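Lovely Evangelista
28 Jul 2026

Right, I've now played the new Sturkeck record four times through and I'm going to be the sour one about it. Thread.

Every write-up I've seen calls Rerkholm a return to form. Return to which form? The first EP was four songs recorded in a garage in Hisden and two of them were the same song. I loved that EP. I still wouldn't call it a form.

The story going with this one is that they "stripped everything back". I counted the credits in the booklet because I'm that person. There's a string quartet, a brass section on track three, and a choir on the closer. If that's stripped back I'd hate to see the clutter.

Track one, Layug, is good. I'll say it early so people can stop typing at me. Genalyn Buenaventura sings the first verse with almost nothing behind her and you can hear her breathe in before the second line. More of that, please.

Then the drums come in and they've been squashed so flat they could be coming out of a neighbour's telly. Same on track two. Same on track five, where it really hurts, as that's the one the whole thing was sold on.

Also on track five: the press sheet says it took 60 takes. Maybe it did. I've never understood why that's supposed to impress me. I've heard plenty of great songs that were take two with somebody coughing. 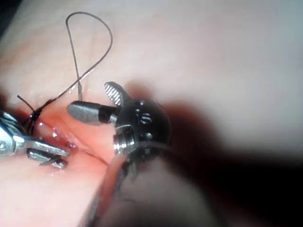 And the take they kept has a tuned vocal on it. You can hear the little step at the end of "harbour" every time it comes round. Sixty goes and they still reached for the software.

Somebody will tell me it's a stylistic choice. Could be. It only happens on the long notes, though, and only when she's going up.

The lyrics. Renato Catacutan writes most of them and he's had a thing about motorways since forever. Fine, write what you know. But there are three songs here where somebody drives through the night to get away from somebody, and I couldn't tell you which somebody is which. Even the rain is the same rain.

The exception is Ferry Money, the fourth one. It's about his uncle lending him cash and never bringing it up again, and it's specific and a bit mean and very funny. Two and a half minutes, done. It's the shortest song on the record and they've buried it between two seven-minute ones.

Let's talk about the vinyl. The "limited" coloured pressing is 2000 copies. This band played to 451 people at their hometown show in June (the venue posted the number, they were quite proud of it). I'm not an economist but I don't think you need to panic-buy.

Mine is number 918, stamped in grey ink on the back, a bit crooked. It's got a click through the first minute of side two. I've cleaned it twice. If anyone else has the click I'd like to know, because the shop reckons it's my needle and I reckon it isn't.

Credit where it's due, the bass is lovely all the way through. Ronaldo Dimaculangan has always been the best player in this band and somebody has finally turned him up. Put headphones on for the last minute of Layug and just follow him.

The producer is Nektarios Economou, who I usually rate. He gave an interview about wanting the album to sound "like a room". Which room, mate? The vocals are in a cupboard and the strings are in a cathedral.

I went back to the June show in my head to check I wasn't being unfair. They played five of these songs with just the four of them on stage and I remember liking all five. Track two was nearly twice as fast and had a proper ending in place of the fade. I bought the record on the strength of that version and it isn't on here.

Which makes me suspicious of the choir. Did anyone in the band ask for a choir? It turns up for forty seconds, sings one vowel and goes home.

I know, I know, bands are allowed to get bigger. I've no problem with big. I'd just like a reason for it that I can hear, and so far all I've got is a reason I can read in a press sheet.

Anyway if you're only going to stream bits of it: Layug, Ferry Money, and the first half of the closer. Skip when the brass starts on three. You'll know.

Replies asking what I'd have done differently: put the live versions out. Someone at the desk must have recorded that show. I'd pay full price for it, on black vinyl, with no number on the back.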